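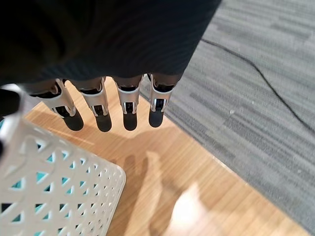

Hortensia Valderrama
@hvalderrama_addr
Feb · Thread

Long thread on matching address lists, mostly for people in small utilities who have been handed two spreadsheets and told they describe the same town. Mute me if that isn't you.

The setup: Kunmont has a billing list for water and a separate parcel list from the assessor. The billing list has 3,242 rows. The parcel list has more, and should. Vacant lots have parcels and no meter.

The question was simple. Which parcels get water, and which account goes with each one? There is no shared ID. There was one at some point, but the billing software was replaced and the column went with it.

So you match on address text. Address text is typed by people, over decades, into fields of different widths.

First rule: never edit the original column. Copy it, clean the copy, keep both. You will want to see what the clerk typed when a match looks wrong, and you can't get that back from a cleaned value.

Cleaning order matters. Mine is: uppercase, strip punctuation, collapse spaces, split off the unit, expand the directional, expand the street type. Split the unit before touching anything else in the string or you'll end up expanding the "N" in "UNIT N" to NORTH. I have done this.

Street types are where most guides start, and they're the easy part. ST, AVE, RD, LN. Make a lookup table and move on. The only one that needs care is ST at the front of a name, where it is usually Saint. Check position in the string before you expand it.

Directionals are worse. Kunmont has a North Apaza Road and an Apaza Road North. They are different roads and they don't touch. Any cleaning step that moves the directional to the front merges them silently, and your match rate goes up, which looks like progress.

That's the general problem with match rate as a target. It rises when you do good work and it rises when you do bad work. You need a second number beside it, and the one I use is the error count in a hand-checked sample.

For the sample I pull 200 matched pairs at random and read them. It takes an afternoon with coffee. Don't take the top of the file. The top of the file is sorted by something, and that something is correlated with how clean the data is. 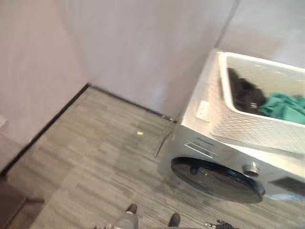 Unmatched rows next. After exact matching on the cleaned columns, I had 300 billing rows with no parcel. Group these by street before doing anything clever. A long tail of singletons is typos. A big block on one street is a naming problem.

The big block here was Evden Court. Billing has it as Evden Court. The assessor has it as Josach Lane Extension, the name on the original plat. One line in an alias table fixed the whole street.

Keep the alias table as its own file with a column for where you learned each alias. "Plat map" is a source. "Phone call with the meter reader" is a source. "Seemed right" is not, and in a year you won't remember which ones those were.

Fuzzy matching: I leave it until after aliases and I restrict it hard. House number must be identical. Only the street name is allowed to differ. If you let edit distance run over the full string, 114 and 144 look like near neighbors, and they may be on opposite sides of a railroad.

My cutoff is an edit distance of 2 on the street name, and only where the name is longer than six letters. Short names collide. Elm, Elk and Elf are all one edit apart – and all three are plausible names in the same subdivision.

Every fuzzy match goes to a review sheet with three columns: billing text, parcel text, yes/no. No scores on the sheet. When I showed the score, reviewers agreed with the score. When I hid it they read the addresses.

Corner lots. The house faces one street and the meter is on the other. The parcel has the front-door address and the billing row has whatever the installer wrote down while standing at the meter. Text matching won't find these. You need a map, or someone who has walked the route.

If you have parcel geometry, take the unmatched billing address, place it by interpolation along the street centerline, and list the nearest parcels that also lack a match. That gives you a short candidate list for a person to read. It doesn't give you an answer, so don't write it to the output as one.

Multi-unit buildings break the assumption that this is one-to-one. One parcel can have many accounts. One account can also serve several parcels, if a farm was split on paper and the plumbing stayed as it was. Use a link table with an account column and a parcel column. Do not put the parcel number in the billing row.

Dates: put a valid-from and valid-to on the link table even if you leave valid-to blank on every row today. Parcels get split and combined. The alternative is overwriting, and then last year's usage report stops reproducing.

Someone will ask why you don't just buy a geocoder. You can, and for a city it may be the right call. For a town this size I found the alias work had to be done anyway, and the alias work was most of the job.

A few replies in one go. Yes, PO boxes are in the billing list; they're mailing addresses in the service address field, so pull them out first. No, I don't parse with one giant regex. Small steps, one output column per step, so you can see which one broke a row.

And yes, fractional house numbers are real. Kunmont has several, written as 1/2, as .5, and in one case as the word HALF. Store the fraction in its own column as text. If it's numeric, somebody's spreadsheet will turn it into a date.

I'll post the alias table layout and the review sheet template later tonight, after I take the real addresses out.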